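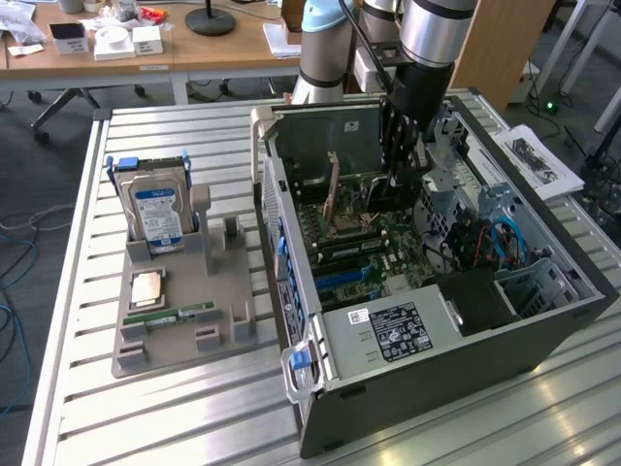 El cierre de opciones en una promoción de obra nueva es el momento a partir del cual el comprador ya no puede modificar acabados, tabiquería ni instalaciones sin tramitar una orden de cambio. En Hilari, el conjunto residencial que Flikwood construye en el borde norte de Jurnari, ese momento llega antes de que se ejecuten las rozas. Hasta entonces la vivienda admite cambios con un coste bajo, igual que un ordenador de torre tumbado sobre la mesa y sin el panel lateral deja alcanzar la placa base y las ranuras de memoria sin tocar nada más. Una vez enlucidos los paramentos, mover un punto de luz obliga a intervenir en varios oficios y a reprogramar al menos el de pintura.

Opciones de comprador: qué se fija, cuándo y a qué precio

4 de agosto de 2019

La promoción consta de 100 viviendas, repartidas en dos bloques de 50. El primero tiene la estructura terminada y los cerramientos en curso. El segundo está en fase de cimentación. Esta diferencia condiciona el catálogo: los compradores del segundo bloque pueden elegir todavía la posición de la cocina respecto al patinillo, mientras que los del primero solo conservan las opciones de acabado y de equipamiento.

Flikwood clasifica las modificaciones en tres grupos. El grupo A reúne las que afectan a distribución y trazado de instalaciones. El grupo B comprende revestimientos, carpintería interior y sanitarios. En el grupo C figuran los elementos que se montan después de la pintura, como mecanismos eléctricos, mamparas y electrodomésticos. Cada grupo tiene su propia fecha límite, recogida en un anexo del contrato de compraventa y firmada por separado.

Roksolana Vakulenko, arquitecta técnica responsable de la oficina de opciones, explica que la mayor parte de las incidencias procede del grupo A. «El comprador ve un plano a escala y decide sobre él. Cuando visita la obra, el tabique está replanteado en el suelo y pide desplazarlo un palmo. Para nosotros ese palmo es un cambio de proyecto, con su revisión de ventilación y su revisión de saneamiento».

El precio de las opciones

Las opciones del catálogo se facturan a precio cerrado. Las peticiones fuera de catálogo se presupuestan una a una y exigen un depósito previo, que se descuenta del importe final si el comprador acepta la oferta. El paquete más solicitado en el primer bloque es el de climatización por conductos con zonificación, que se ofrece a 2.943 euros, impuestos aparte. Incluye compuertas motorizadas, termostato por estancia y la centralita de control fabricada por Ugwu. 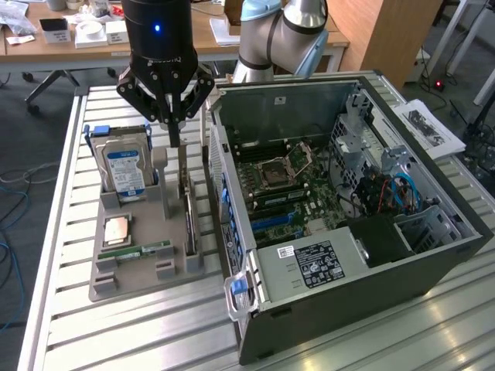
Disco duro y procesador en un soporte gris, bajo la pinza de un brazo robótico.

La zonificación pertenece formalmente al grupo B, pero en la práctica se cierra con el A. Los plenums necesitan una altura libre de falso techo que debe quedar reservada antes de montar la perfilería del pasillo. En las viviendas de planta baja, donde el colector de saneamiento de la planta superior discurre por la misma zona, el margen es menor y el paquete se sirve con conducto rectangular de sección reducida. El contrato advierte de esta limitación y el comprador la acepta expresamente.

Ea Egilsson, que asesora a compradores de vivienda sobre plano, considera correcta la separación por grupos y pone objeciones al sistema de depósitos. A su juicio, el importe debería guardar proporción con el trabajo de oficina técnica que genera cada consulta. «Estudiar un enchufe adicional y estudiar un cambio de bañera por ducha no requieren las mismas horas. Si el depósito es único, el comprador agrupa todas sus peticiones en una sola y la entrega el último día». Flikwood confirma que la concentración de solicitudes al final del plazo existe y prevé fijar un depósito por grupo en el segundo bloque.

Documentación que conviene exigir

El anexo de opciones debe identificar cada elemento por marca, modelo y referencia de acabado. Las fórmulas del tipo «o similar» son habituales en la memoria de calidades y resultan admisibles cuando el texto define qué parámetros se mantienen en caso de sustitución: clase de resistencia al deslizamiento en pavimentos, aislamiento acústico en puertas, caudal en grifería. Sin esos parámetros, la comparación entre lo contratado y lo entregado queda

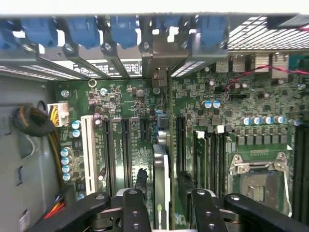 a criterio de las partes, y la reclamación posterior se complica. También conviene solicitar el plano de instalaciones actualizado con las modificaciones aceptadas. En Hilari se entrega en formato digital junto con la orden de cambio firmada, y una segunda versión, ya con el trazado ejecutado, acompaña a las llaves.

Otro punto que suele pasar inadvertido es el efecto de las opciones sobre el plazo de entrega. Las del catálogo no lo alteran. Las peticiones especiales pueden llevar asociada una prórroga, y el comprador debe comprobar si esta figura en el presupuesto como número de días o como referencia genérica a la disponibilidad de materiales. Egilsson recomienda no firmar la segunda redacción.

Las revisiones previas a la entrega se realizan con el anexo en la mano, estancia por estancia. Vakulenko indica que los repasos de acabado se anotan en el acta y se resuelven antes de la escritura, salvo los que dependen de material en reposición, para los que se fija una fecha aparte.

El plazo del grupo A para el segundo bloque se cierra en noviembre. Los grupos B y C permanecerán abiertos hasta que Flikwood comunique por escrito el inicio de los trabajos de tabiquería y de pintura, respectivamente.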